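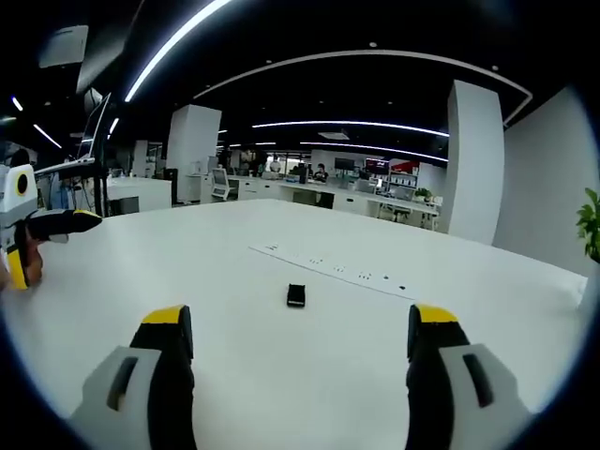

4.2 Comparison of hand-held grippers

Search this journal Advanced search Go

We compared two finger sets for the hand-held gripper, Lovia and Udico, using the same wide-angle camera and the same controller settings. Each operator worked at a white table in an open office, with a second gripper in use on the same table (Fig. 2). Small parts were approached from straight above and from the side. Each trial started with the fingers open and ended when the part was released or dropped.
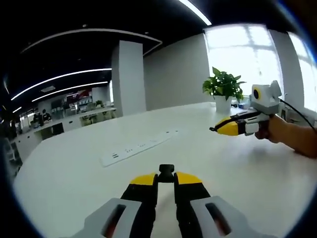

Fig. 2. Two hand-held grippers with yellow-and-black jaws at the shared table.

The camera was calibrated again after every 15 trials. In total, 185 trials were kept for analysis; 5 were left out of the count — all with the Udico fingers — after the timing signal was lost. Lovia closed more evenly on flat parts, while Udico gave a clearer view of the contact point. The difference was largest in side approaches, where the finger housing can hide the part from the camera. We did not test heavy parts, and grip force was not measured directly.

Print this article E-mail this article

Related articles
Azevedo F., Fonseca A. Finger wear in the Garcia gripper
Fonseca A. Controller delay in the Cument arm
Azevedo F. Lens choice for wrist cameras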